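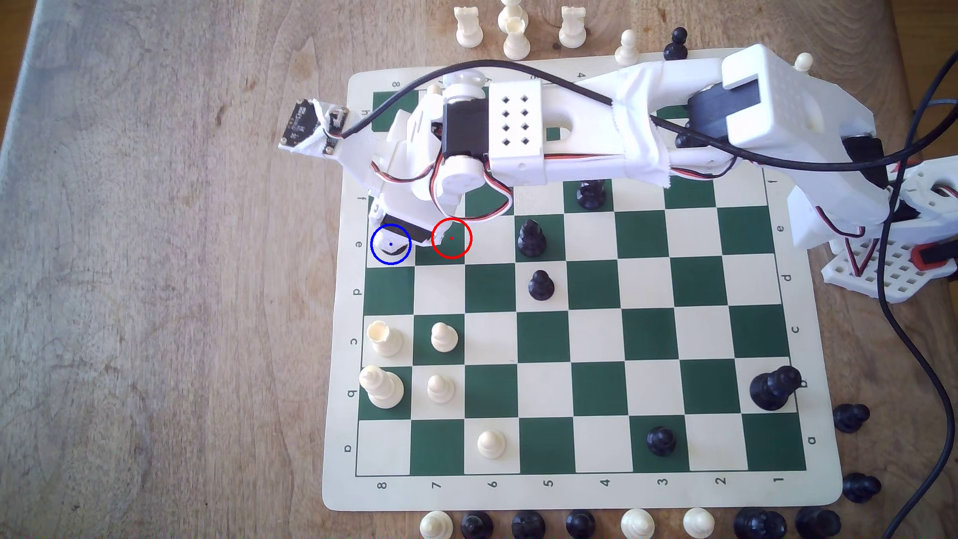
Clivley Robotics will open its Wergate workshop to the public for one day this month, with working robots in every room and staff on hand to run them. Visitors can watch the machines at close range, talk to the people who build them and, in some cases, take a turn at the controls. One of the stations is the chess table, where a white arm made from 3D-printed parts reaches over a green-and-cream roll-up board and lowers its gripper around a white piece at the edge of the squares. The arm is called Kerken and was designed in the workshop.

Wergate, 2022-08-01 – The open day runs from 10 in the morning until late afternoon. Admission is free, but places on the guided tours are limited to 15 people each and should be reserved through the Clivley website. Visitors who do not want a tour can walk in at any time.

Kerken was built to study how a low-cost arm can find, grip and move small objects that stand close together. Chess pieces suit the work well. They differ in height and shape, they tip over easily, and the target square leaves little room for error. The arm moves with hobby servos, and most of its structural parts can be printed again overnight if one breaks.

In July the team ran a long series of trials in which Kerken was asked to pick up a single piece and set it down on another square. The series came to 813 attempts. The results will be on display next to the table, including the failures, along with several earlier versions of the gripper.

The chess demonstration will be repeated through the day. Between sessions, visitors aged 14 and over may choose a piece and a square and start the move themselves from a laptop. Younger children are welcome to watch with an adult.

Other stations will cover the printing of arm parts, servo wiring and basic camera calibration. The Maldonado room, on the ground floor, will be set aside for teachers who want to discuss school visits for the coming year. Printed parts lists and assembly notes for Kerken will be available there – the same files can be downloaded from the website.

The workshop entrance is on the courtyard side of the building. All public areas are step-free. Parking is limited, and visitors are asked to come on foot or by bus if they can.

Press representatives who wish to film or take photographs should contact the Clivley Robotics press office in advance.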